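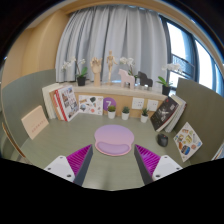
**Robots and Everyday Work, handout 4: notes on our visit to Dilo**

Hi all. I promised I'd type up my notes from the open day at Dilo before we get to the unit on teaching by demonstration, so here they are, a bit long and in the order I scribbled them. If you came along, please check them against your own notes. If you missed it, read the whole thing, as the homework at the bottom leans on it!

**Getting oriented**

Dilo collects hand-held demonstrations for robot learning. A person holds a gripper with a camera on it, does an ordinary job with it, and the recording becomes training material for a robot arm that may be standing in another building altogether. No arm needs to be in the room while the recording happens, and I think that surprised most of us (I had pictured a big cage and a red stop button).

The job we watched was called "mouse to pad." You have a desk, a computer mouse and a mouse pad, and the mouse has to end up on the pad. I heard a few giggles when it was announced. Then some of you tried it, and the giggles stopped pretty fast.

**Why such a small job is worth watching**

Think about what your own hand does with a mouse. You come down from above, your fingers close around it, you feel it give a little, you lift, you set it down and probably nudge it straight without thinking. With a two-finger gripper you've lost most of that. You have two ribbed fingers that open and close, and you have your eyes. So the approach matters a lot more: come in too low and you push the mouse away, come in too high and you pinch the top of the shell and it slides out.

The pad on our desk had a raised wrist rest, too. I'd like you to think about that one, as it came up in the question session. A flat pad is forgiving. With a wrist rest, if the mouse comes down on the near side it lands on a bump and tips. Our guide said beginners nearly always aim too close to themselves, and I can confirm this from my own two turns – both of mine ended up on the bump.

**Some words you'll need**

*Demonstration:* one complete go at a task, from the start position to the end position. Dilo's people also say "take."

*Fingertip gap:* how far apart the two fingers are at a given moment. It gets recorded along with the video, so the robot learns when to close as well as where to go.

*Reset:* putting the desk back for the next take. Dull, takes forever, matters enormously.

*Variation:* changing things on purpose between takes. Where the mouse starts, which way it points, how far over the pad sits.

*Clutter:* everything on the desk that isn't part of the task. Books, sticker sheets, little potted plants, that kind of thing. A robot that has only ever seen a bare desk can get badly thrown by a full one.

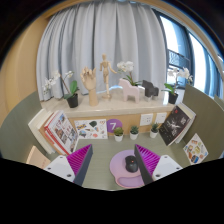

**The numbers they gave us**

Dilo was pretty open about this, which I appreciated. The target for the mouse task is 500 good takes. On the morning of our visit they had 493, so you can imagine how keen they were to let us have a go (our takes didn't count, sadly, they were practice only). Across all their desk tasks they had 1522 takes on file, and 216 had been thrown out on review.

I asked what gets a take thrown out. The answers, as I got them down:

- the operator stops halfway and thinks
- the camera gets swung around so fast that the picture smears
- the mouse gets dropped and picked up again (sometimes kept, if the recovery is clean)
- a free hand wanders into view

That first one got a good discussion going on the bus. If you pause to think, the recording has no idea you were thinking. It just shows a gripper hanging in the air, and a robot trained on enough of those will hang in the air as well. Keep this in mind for your essay.

**Software side, briefly**

After lunch we saw the review tool, which is called Enolance. You scrub through a take, mark the moment of contact and the moment of release, and give it a pass or a fail. A second program, Eren, lines the takes up so you can compare the paths. I liked Eren a lot. You could see one person's takes all swoop in from the left and another person's come straight down, and both kinds were getting the job done. The grippers themselves come from a small shop called Pristoletti, and the finger pads are swapped when they wear smooth. I forgot to ask how often that is. If anyone wrote it down, tell me in class?

**Things I'd still like to know**

Does it help to have lots of different people doing the takes, or does it muddle things? We got two different answers from two different people, and I enjoyed that more than I probably should have. Also, how much does daylight matter at a desk by a big window? They record from 9 in the morning until late afternoon, and the light must change a good deal over that stretch.

**For next time**

1. Pick a job you do at your own desk that takes under ten seconds. Write out every step, including the ones your hand does without asking you.
2. Mark the steps that would be hard with two fingers and no sense of touch.
3. List three variations you would want in the takes, and one bit of clutter you think would cause trouble.
4. Half a page on this: should takes with a drop and a clean recovery be kept? Pick a side.

Bring it on paper, please, we'll be swapping them around. And kitchen tongs, if you have a pair at home – we're going to try the mouse task ourselves in the second half of class.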